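Progress report to the Galanis Workplace Fund
Project: Two-handed tray setting at the Wiritz prepared meals kitchen
Reporting period: second, ending December

Work in this period moved from single-item picking to setting food on a plate with two robot hands. The practice tables are the green-covered ones in the test hall, and Simberg supplies the control software. The kitchen in Wiritz still plates everything by hand. No robot has gone onto the line, and none will before the staff review is finished.

We logged 3,956 attempts against a plan for the whole grant of twice that. Round items went first. They roll, they bruise, and the packers told us early on that fruit is the part of the tray they would most like to hand over.
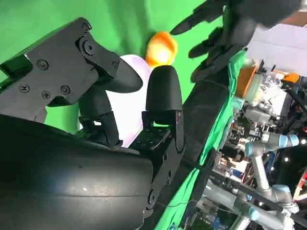 One packer wrote on the feedback sheet that fruit is fine by her, but she wants to know who gets called over when a hand drops something at full line speed, and whether that person still has a quota to meet. We do not have a settled answer. The current draft takes the quota off anyone assigned to watch a station, and the shift leads have asked for that in writing before training starts.

Training hours are behind. The grant pays for 660 hours and we have used 50, mostly on stopping the arms safely and clearing a dropped item. The rest depends on releasing people from the line, which was not possible in December – the busiest month of the year. We ask to carry the unused hours forward.

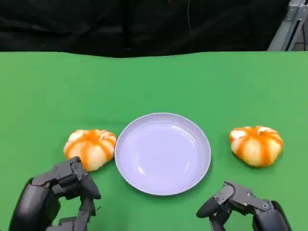 Peeled tangerines and plate, both hands open.

Job descriptions for 2 new station roles are with human resources. Both are filled from inside and keep the current pay grade as a floor. Packers on the early shift asked that the roles rotate, so that the standing work does not fall on the same people all year. We have added rotation to the draft.

Bread items were added late in the period. A glazed roll has an uneven shape and a surface that marks easily, so grip force has to be set separately from fruit.
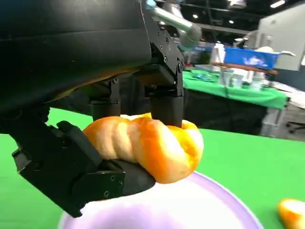 The Matevon grip pads are on order for comparison, and we will report drop and damage rates for both sets together. Until then we would not want the fruit figures used to judge the bread work. Cleaning is the other open item. The night crew has not yet been asked how long a washdown of a station would add to their shift, and that should have been done sooner. It is first on the list for next period.

Spending is within budget except for floor mats and guarding, which will be moved from the travel line with your approval.

Comments (3)

packline_early: Rotation is good. Please put the start time for training on the board, not only in email.

R.: Does the pay floor cover temps? The draft doesn't say.

nightwash: We can give you a washdown estimate if someone brings us the drawings.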